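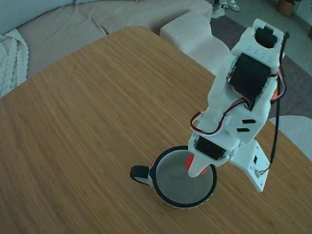

Ateton Wohnservice informiert: Im Oktober beginnt in den möblierten Wohnungen des Hauses Sirneo die jährliche Überprüfung der Gemeinschafts- und Wohnräume. Die wichtigsten Hinweise zum Wohnbereich haben wir in diesem Thread zusammengestellt. Tische mit heller, fein gestreifter Holzoberfläche benötigen besondere Aufmerksamkeit. Tassen, auch solche mit schwarzem Rand und Henkel, sind dort bitte stets auf einem Untersetzer abzustellen. (1/7)

Zur Reinigung der Tischplatten genügt ein leicht angefeuchtetes Baumwolltuch. Gewischt wird in Richtung der Maserung, anschließend ist trocken nachzureiben. Scheuermilch und Mikrofaserschwämme sind nicht zugelassen. (2/7)

Geschirr aus dem Bestand der Wohnung verbleibt in der Wohnung. Fehlende oder beschädigte Tassen melden Sie bitte über das Portal Atora unter »Inventar«. Ersatz wird innerhalb von 3 Werktagen bereitgestellt. Eigene Tassen werden bei der Überprüfung nicht erfasst.

Polstermöbel: Bezüge von Sofas und Hockern sind nicht abnehmbar und dürfen nur abgesaugt werden. Grobstrickdecken geben wir zweimal jährlich in die Reinigung. Eine Wäsche in der Maschine ist zu unterlassen, auch im Wollprogramm. (4/7)

Schuhe gehören in die Diele. Auf den Teppichen im Wohnbereich hinterlassen Sohlen Abrieb, der sich bei grauer Ware nur mit erheblichem Aufwand entfernen lässt. Körbe aus Flechtwerk bitte nicht unmittelbar vor die Heizkörper stellen.

Terminvergabe: Die Begehung dauert je Wohnung 2 Stunden. Das Zeitfenster wird durch Aushang im Treppenhaus und über Atora bekannt gegeben. Eine Verlegung ist bis zum Vortag, 12 Uhr, möglich. Ihre Anwesenheit ist nicht erforderlich, sofern eine schriftliche Zutrittserlaubnis vorliegt. (6/7)

Insgesamt werden über 3000 Einrichtungsgegenstände geprüft. Für die Bewohnerinnen und Bewohner entstehen hierdurch keine Kosten. Das Haus Quintero folgt zu einem späteren Zeitpunkt, hierzu ergeht eine gesonderte Mitteilung. Rückfragen bitte ausschließlich über das Portal, Direktnachrichten auf diesem Kanal werden nicht bearbeitet. (7/7)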